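Selell Matte Wall Paint, Interior
Made by Pitkänen
Item no. 2069

Selell is a water-based matte paint for interior walls in dry rooms. It is meant for living rooms, bedrooms, halls and home offices. It goes on with a roller or a brush and covers most old colors in 2 coats. 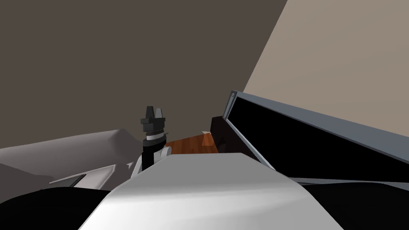 The finish is fully flat. Small dents and patched spots show less than they would under a satin paint, but a flat finish also marks more easily. For kitchens and stairways we suggest Herkix, the washable version, which comes in the same colors.

Colors

Selell is mixed to order from the Fusirmont color card. The card was redone in April and now has 80 shades, mostly grays, browns and off-whites.

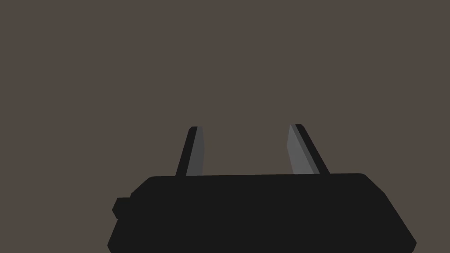 The brown-grays are still what we mix most. Customers often bring in a cushion or a piece of tile and ask for something between gray and brown. A muted taupe like the plain background in the picture sits in the middle of that group, and it goes with both white trim and oiled wood. Order a sample pot first and paint a board with it. Look at the board in the morning and again under your evening lamps.

Mixed paint can't be returned.

Preparation

Wash the wall and let it dry. Fill holes, sand with 120 grit and wipe off the dust. Bare drywall and new plaster need a primer. Old gloss paint should be sanded dull all over – corners too.
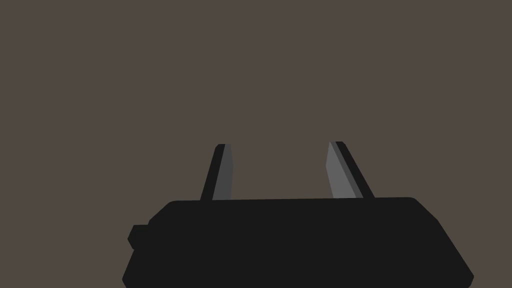

Stir the can well before you start and again after breaks. If the job takes more than one can, pour them together in a bucket so the color stays even. Let the first coat dry overnight.

Coverage and sizes

One gallon covers almost 400 square feet per coat on a smooth, primed wall. Rough surfaces take more. Sold in sample pots, quarts and gallons. 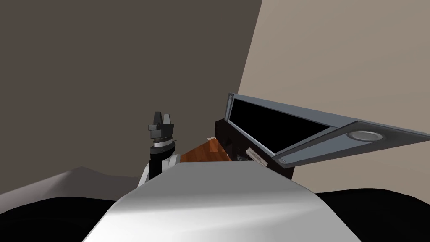

Dark taupe and lighter beige on adjoining walls.

Store above freezing with the lid on tight. Color questions go to Pirjo Honkanen at the mixing desk.

Page updated August 2020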